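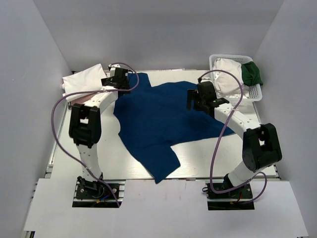
# Grabar demostraciones de doblado con dos brazos

Esta guía cubre la tarea de doblar camisas de manga larga en la mesa bimanual. Se supone que los brazos ya están calibrados y que la teleoperación funciona. Para lo demás, véase la página de puesta en marcha de Tornis.

## Antes de grabar

1. Limpia la mesa y retira hilos y etiquetas sueltas.
2. Coloca el cesto en la esquina del fondo a la derecha. Las prendas pendientes van dentro; las dobladas, en la esquina del fondo a la izquierda.
3. Lleva los dos brazos a la posición de reposo, con las pinzas por encima de la mesa.
4. Mueve cada brazo por todo su recorrido y comprueba que el cable no se tensa. Si tira en la muñeca, dale más holgura en el bucle antes de seguir.
5. Abre la vista de la cámara fija. Las dos pinzas y el borde delantero de la mesa tienen que verse enteros.

## Estado inicial de la prenda

Deja caer la camisa en el centro desde unos palmos de altura y no la coloques. Las mangas pueden quedar hacia delante, cruzadas o debajo del cuerpo. Si una parte cuelga fuera de la mesa, recógela y vuelve a soltarla.

En la primera tanda extendíamos la camisa a mano y el modelo aprendió a doblar solo camisas ya extendidas. Hubo que descartar 232 episodios.

## Grabar un episodio

1. Inicia la grabación y espera un segundo sin mover los mandos.
2. Busca los hombros o el dobladillo y estira la prenda con las dos pinzas.
3. Pliega una manga hacia el centro, luego la otra.
4. Dobla el cuerpo por la mitad.
5. Lleva la camisa al montón de la izquierda y vuelve a reposo.
6. Detén la grabación cuando los brazos estén quietos.

Si se escapa una esquina, vuelve a cogerla y continúa – esas correcciones también se guardan. Descarta el episodio si tocas la tela con la mano o si una pinza golpea la mesa.

## Cantidad y variedad

El objetivo es de 300 episodios válidos por tipo de prenda. Cambia de camisa cada 30 episodios y alterna colores claros y oscuros. Las azul marino y las negras dan más trabajo, porque los pliegues se distinguen mal en la imagen; no subas la exposición a mitad de una tanda. Trabajamos con 4 operadores por turnos, y cada uno anota su nombre en los metadatos.

## Revisión

Al terminar, ejecuta:

```
predasitz check --task doblar_camisa
```

El comando marca los episodios sin reposo final y los que tienen saltos en las articulaciones. Los marcados se miran uno a uno antes de borrarlos. Las dudas sobre etiquetas las resuelve Henrique Torres.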